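# Wekach 5 is out, and the planner finally knows when to give up

I've been running the release candidate of Wekach on our wire-sorting cell since May, so when the final version landed I didn't have much left to discover — but there's enough new in it that I wanted to get a post up while I still remember what I changed in my config.
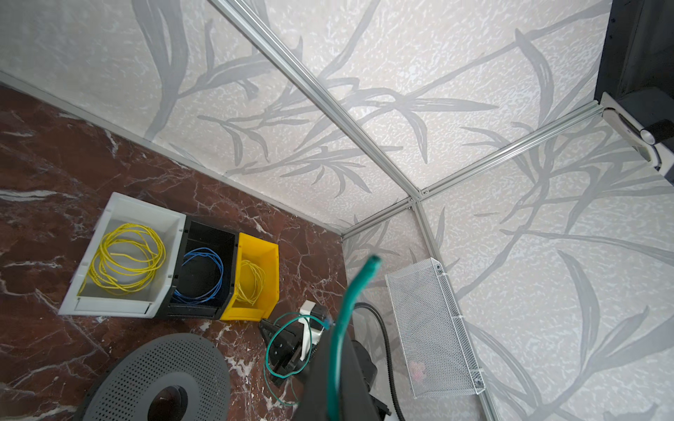 Paula Pascu wrote under my last post that she couldn't care less about faster planning, and would the Wekach people please fix the thing where the arm stops dead and the log says only "no valid state." She had lost a whole evening to it, and it was a collision margin set in the wrong units.

Well, Paula, they fixed it! Or most of it. The planner now tells you which pair of bodies it thinks are touching, how deep the overlap is, and which file the margin came from. That last bit is the one I'm happiest about. I had three places where a margin could be set and I was only ever looking at two of them.

The big change in version 5 is how it treats floppy things. Until now, anything in the gripper was a rigid box, full stop. If you picked up a length of wire, you either told the planner it was a long stiff stick (and it refused to go anywhere near a wall) or you told it nothing at all and hoped for the best. Now you can attach what they call a soft envelope. You give it a length, a stiffness guess and a grip point, and it carries around a sort of fat, bendy tube that's allowed to brush against things you mark as okay to brush against. Bins, yes. Rails, no. The side walls I went back and forth on, and ended up with no.

It's a guess about the wire, mind you. It doesn't simulate the wire, and Emilian Bratu, who wrote most of this part, is very clear in the release notes that anyone expecting a cable simulator will be let down. What it does is stop the planner from being silly in either direction, and for sorting wire into open bins I think that's the right amount of cleverness.

I ran my usual benchmark, a set of 900 planning requests saved from our own cell, all of them with wire in the gripper. The old release found a path for 649 of them. I haven't got a fair number for the new one yet, as I changed two margins halfway through (my own fault, I got impatient), so I'm going to redo the lot before I quote anything. The failures are much easier to read, though. I went through the old ones by hand once and it was miserable.

Planning time is where I'd expected to pay for all this. The median on my machine is 157 milliseconds with the envelope turned on, and that's fine for us, as the arm spends far longer moving than thinking. If you're doing something quick like picking off a belt, leave it off. It's off by default anyway.

A couple of smaller things:

- The retry logic has a real limit now. You set a budget per request, and when it's gone you get an error back and the arm stays put. Before, it would keep shaking up the start state and trying again until somebody hit the button.
- Wrist camera frames are matched to joint positions by timestamp and no longer by arrival order. If your detections used to lag a bit whenever the arm moved fast, try this before you go recalibrating everything like I did.
- The Jikik plugin has been moved to its own repository. You have to install it separately, and the upgrade script doesn't mention it. I found out when my grasp poses went missing.

One warning. The config format has changed, and the converter drops comments. All of them! I had notes in there going back to the first version of our cell, and they're only alive because Irina Crăciun made me put the folder under version control last year. Make a copy first.

Horațiu Barbu asked on the mailing list whether the envelope would work with two arms passing a wire between them, and the answer for now is no. It belongs to one gripper, and when you hand over, you drop it and make a new one. Emilian says he'd like to sort that out for the next point release but wouldn't promise a date.

The packages are up in the usual place and the old branch gets bug fixes until next May. I'll post the benchmark once I've rerun it with my hands off the margins — and if anybody else has numbers with thicker cable, please send them over, I'd love to compare stiffness settings. Mine are pretty much made up.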